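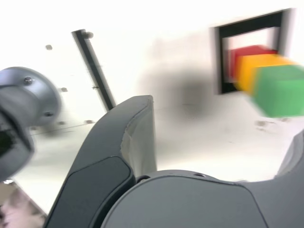

*1 min read · Sukport packing hall, July*

Before the arms go anywhere near a real order, they play with blocks. This is week three of getting the Plodix cell ready for our line, and the pictures show the work so far. I packed by hand for years and never got a practice square.

**The school.** Red, yellow, green, inside a black square if all goes well. Magdalini Alexiou runs the sessions and logs every pick. The target is 1,000 of them before sign-off.

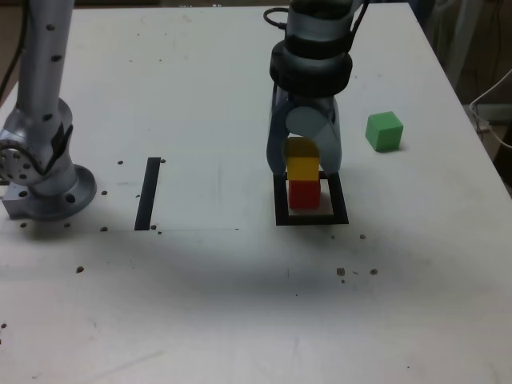 Our own target used to be 97 cartons an hour, with no sign-off at all. Magdalini came off the packing bench in spring and now has a title with "cell" in it, which her mother finds alarming.

**The grip.** Green goes in between the padded fingers. Antigoni Xenos has asked for padded gloves for the rest of us — request still open. 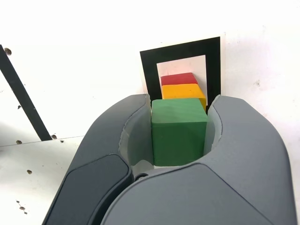

She has also asked who sweeps the table, as it's in neither the old job sheet nor the new one. For now it's whoever is standing closest, so people have started standing farther away.

**The shift.** 26 of us were on the floor last July and 26 are on it now, though four spend the day watching a screen and complain about their eyes instead of their backs.
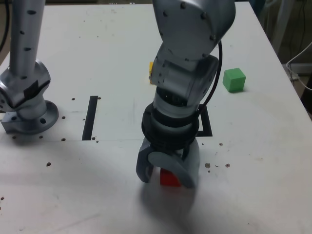
## Coming up at the Pasura site

Same cell, bigger boxes. Bring your own chair.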